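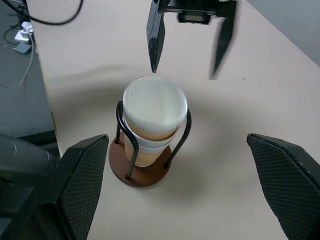 Cup Holders for Paper Cups: Fit, Placement and Care

A paper cup is a tapered, top-heavy container with a small footprint. Full, its center of gravity sits above the midpoint of the wall, and a light knock near the rim is enough to put it over. A tabletop holder widens the footprint and supports the wall partway up. Wire holders on a flat disc base do this with very little material, provided the cup and the holder match.

Checking the fit

Lower the cup straight down until its bottom rests on the base. If it stops short and hangs by the wall, the wire opening is too narrow and the load is carried by the paper. Paper softens with heat, and a hanging cup will slip or crease after a few minutes.

With the cup seated, push the rim lightly to one side. A few millimeters of movement is acceptable. If the cup leans far enough to lift one edge of its bottom, the opening is too wide. A cardboard sleeve takes up part of that gap, so test with the sleeve on if that is how the cup will be used.

Slide the sleeve to its final height before the cup goes in. Corrugated sleeves catch on wire when they are moved afterward, and the glued seam is usually the first part to fail. Turn the seam so it faces the gap between two wires.

As a guide, a base 104 mm across is adequate for a cup with a bottom of 50 mm and a rim of 80 mm. Tall cups need a wider base or a heavier one. Sekar Lau, who bends the wire for the Isari holders at the Ostside workshop, adds a steel washer under the disc for tall cups and covers it with felt.

Placement

Set the holder well in from the table edge, on the side of the hand that picks up the cup. Keep the path between cup and hand clear of cables. On a desk, place it behind the line of the keyboard – spills travel forward on most desks, as few are level.

Fill the cup before putting it in the holder if the kettle or pot has a short spout. Pouring into a held cup is safer for the fingers but tends to leave drips on the base.

Lift vertically. Pulling the cup toward you before it clears the wire tips the holder and can drag the sleeve down. If the holder comes up with the cup, hold the base with the other hand and twist the cup a quarter turn.

Care of the base

Wood bases should be wiped, never soaked. Use a damp cloth with a drop of dish soap, then a dry one. Stand the holder on its side to dry so both faces of the disc get air. A disc that dries on one face only will cup, and the holder will rock.

Coffee rings on an oiled base can be taken out with 240-grit paper, sanding with the grain. Wipe off the dust and apply a thin coat of mineral oil. Leave it overnight and buff off the excess. Varnished bases should not be sanded in spots – the patch will show. Strip the whole face or leave the ring.

Care of the wire

Check the points where the wire meets the base. Coffee collects there and is easily missed with a cloth. A cotton swab or an old toothbrush reaches them. On coated steel wire, look for chips in the coating and touch them up with enamel before rust starts.

Loose wire ends can be reset with two-part epoxy. Clean out the hole, dry it fully, fill it about halfway and press the wire home. Prop the frame upright and leave it for the full cure time given on the package. Super glue is too brittle for this joint.

If a loop has been bent out of line, correct it by hand over a smooth dowel. Pliers mark the coating unless the jaws are taped.

Corrections and questions to Shaimaa Lahlou, Ostside Household Notes | © 2026 Ostside | Back to top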